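Chapter 16
Custody and Access: Managing Keys in Shared Buildings

Learning objectives

After studying this chapter, students should be able to define custody, distinguish it from ownership, and prepare a simple key register for a building with several tenants.

16.1 Why custody matters

A building manager seldom owns the spaces that he or she opens and closes each day. The owner grants access, the tenant uses it, and the manager holds the means of providing it. This holding is called custody. It begins when a key is signed for and ends when the key is signed back in. Between those two moments the custodian answers for any loss, whether or not a door was ever opened.
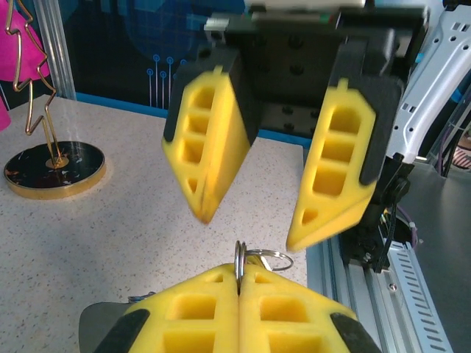
Custody may be single or divided. Under single custody, one named person holds every key to a given area. Under divided custody, the keys are held by two or more persons, and each keeps a separate record. The Feltau Building, which is used as a case throughout Part Four, changed from single to divided custody in May, when its 18 tenants were placed under two managers, Hae-won Yeon and Gun-woo Yoo. The change shortened waiting times at the front desk but produced two registers that did not agree.

16.2 The handover

Most errors in a register arise at the handover. Nwankwo's study of the Utthorpe estate reviewed 2000 entries and found that the time of return was the item most often left blank. The second most common fault was a single signature where two were required.

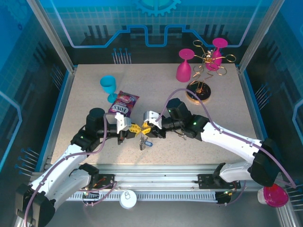
A handover is complete only when both parties have acted. The outgoing custodian releases the key and signs; the incoming custodian accepts it and signs on the same line. The two gestures should meet, as the grippers of the two white arms do near the middle of the table, with no interval in which the key is in the charge of neither party. Where the parties work different shifts, a sealed cabinet may stand in for the meeting, provided that each deposit and withdrawal is entered separately.

16.3 Terms used in this chapter

Register: the permanent record of issue and return.
Issue: the release of a key to a named person for a stated period.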